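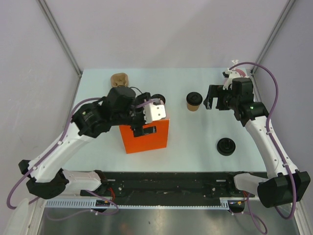
Fig. 11-1. Orange box with top opening; kraft-colored paper cup at rear.

11. Adding Dry Paper Material

The Puston 1000 composter needs dry, carbon-rich material to balance wet kitchen scraps. Complete the leveling and drain checks in Section 10 before starting.

1. Turn the power switch to OFF and unplug the unit.
2. Lift the lid and wait for the paddle to stop.
3. Sort the paper. Remove tape, staples, labels and plastic windows.
4. Tear the paper into strips narrower than the feed slot. Do not add whole sheets.
5. Spread the strips over the scraps up to the lower fill line.
6. Close the lid until the latch clicks. Plug in the unit and select MIX.
7. Leave the lid closed until the 43-minute cycle ends.

NOTE: Many paper cups have a plastic lining. Check the maker's label. If the lining is not marked compostable, put the cup in household waste.

NOTE: Glossy paper, receipts and waxed board are not suitable for this unit.
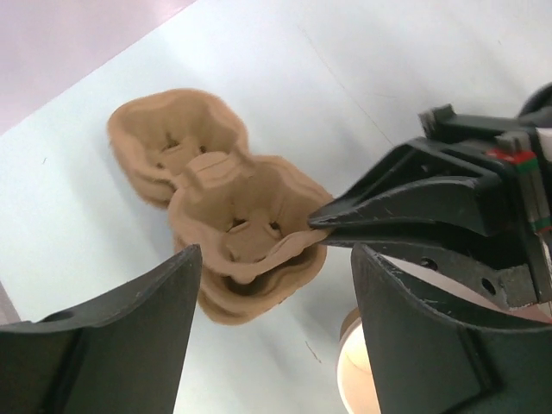 Fig. 11-2. Molded-pulp egg carton sections.

Molded pulp holds its shape longer than newspaper. Tear it by hand and soak it in clean water for 11 minutes, then squeeze out the excess before loading. Do not load pulp stained with raw egg.

CAUTION: Do not press material past the paddle guard. A packed chamber can stall the motor and trip the overload switch.

If the switch trips, unplug the unit, remove half of the load and press RESET. If it trips again, contact the Grenton service desk, attention Hauwa Bashir.

For filter replacement, see Section 12.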